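Support > Dishwashers > Drornik 600 > First Use and Loading

Setting Up Your Drornik 600 for the First Wash

Congratulations on your new countertop dishwasher! We know it's tempting to fill it up and press Start the minute it's out of the box, but please give yourself a little time with this section first. The installation pages should already be behind you, with the inlet hose tight and the drain hose hooked over the sink.

1. Open the door all the way and take out the foam blocks, including the small one tucked behind the lower spray arm (it's easy to miss).
2. Spin the spray arm by hand. It should turn freely.
3. Fill the rinse aid cup to the line and snap the lid shut.
4. Run the Rinse program once with nothing inside.

CAUTION: Keep the door closed for 2 minutes after any hot program. Steam can burn.

Now for loading, and everybody has their own way of doing this at home – we won't try to talk you out of yours. Plates stand in the back slots, facing the middle. Cups go upside down along the sides.

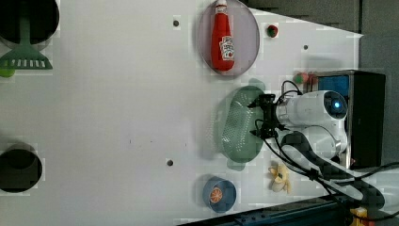 Plastic pieces are best kept on the top shelf, well away from the heating element. Check underneath for a dishwasher-safe mark, and if you can't find one, wash the piece by hand or choose the Gentle program, which heats the water to 50 degrees Celsius. The Daily program goes up to 63.

5. Scrape off leftovers. There's no need to rinse.
6. Put one tablet in the detergent cup and close it until it clicks.
7. Close the door, choose a program and press Start.

NOTE: Light plastic bowls like to flip over and fill with water. Tuck them under the folding rack and they'll usually stay put.

Reader comments

Sigrun Brekke: Step 1 saved me, that foam block was still in there! Does the Westerberg hose adapter fit this one too?

Plidisside: Bowls still flip in mine, even under the rack. I wedge a mug next to them.

Stamgate: Where is the line in the rinse aid cup? I needed a flashlight to find it.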